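Standholm Furniture Listings: a data card

Hello and welcome! This folder holds 2411 second-hand furniture listings that Leif Fogh and I gathered from the Standholm online market, tidied up and put into one plain table so that anyone curious about how people describe (and price) their old sideboards can have a poke around. It started as a bit of kitchen-table fun and grew, the way these things do.

What's in it

Each row is one listing. The columns are title, description, category, asking price, condition as the seller put it, main colour, and a free-text field for measurements. The measurements are a right mess, I'm afraid. Some sellers give centimetres, some give inches, and one lovely person measured an entire dining suite in hand spans. We've left them exactly as written.

There are 7 categories: tables, chairs, storage, beds, outdoor, lighting, and baskets and small wares. Outdoor is the biggest by a good margin, mostly timber settings that went up for sale in autumn. Lighting is the smallest, with 107 rows, so please go gently if you're drawing any grand conclusions about lamps.
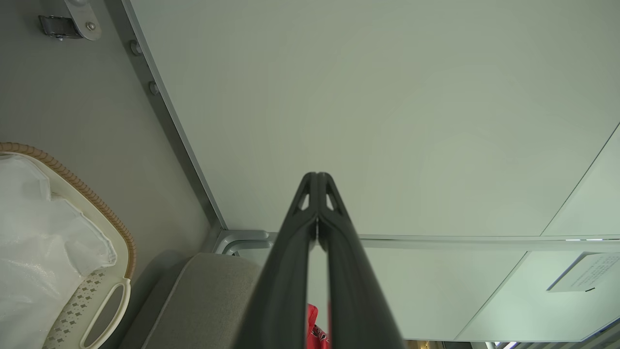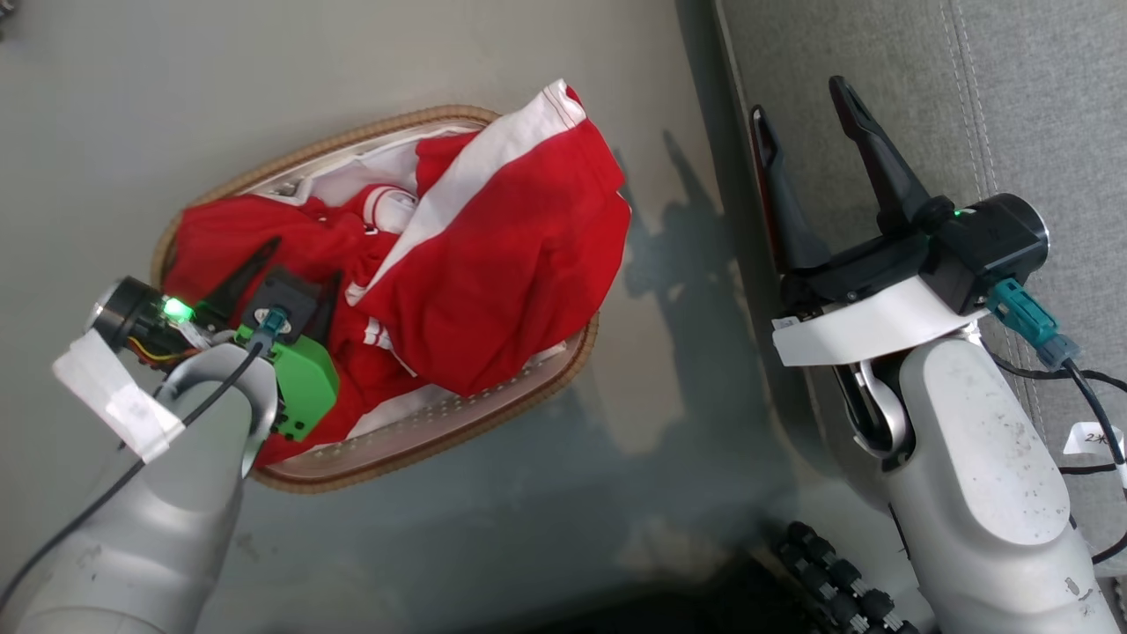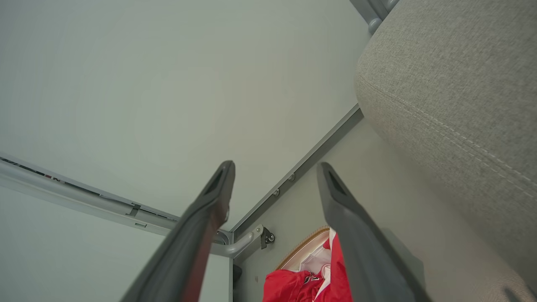

The middle picture has the oval woven basket with the light beige lining, filled with red and white clothing.

How the labels were done

Sellers are generous with the word "teak", so we added a column called timber_checked. Eckhard Sauerland, who restored furniture for most of his working life, read through 200 of the timber listings and marked each one as likely, unlikely or can't tell. He had only the wording to go on and was quite firm that "can't tell" should be used freely. The remaining rows are blank in that column, and blank means unread, so please don't treat it as a no.

Condition labels were harder. "Well loved" can mean a faint ring from a coffee mug or a missing leg. I grouped the commonest phrases into the column condition_simple, and the original wording is still there beside it if you disagree with my choices (Leif does, particularly over "rustic").

Known troubles

A few listings were reposted with a lower price and appear twice. We kept both, and the repost column links them. Colour is whatever the seller called it, so grey, stone and driftwood may well be the same cupboard. Names, phone numbers and street addresses were taken out by hand; if you spot one we missed, please let us know and we'll remove it straight away.

Using it

You're welcome to use the table for teaching, hobby projects or research. A mention of the Standholm listings would be very kind. Corrections can go to either of us, and I generally sit down to them on a Wednesday evening.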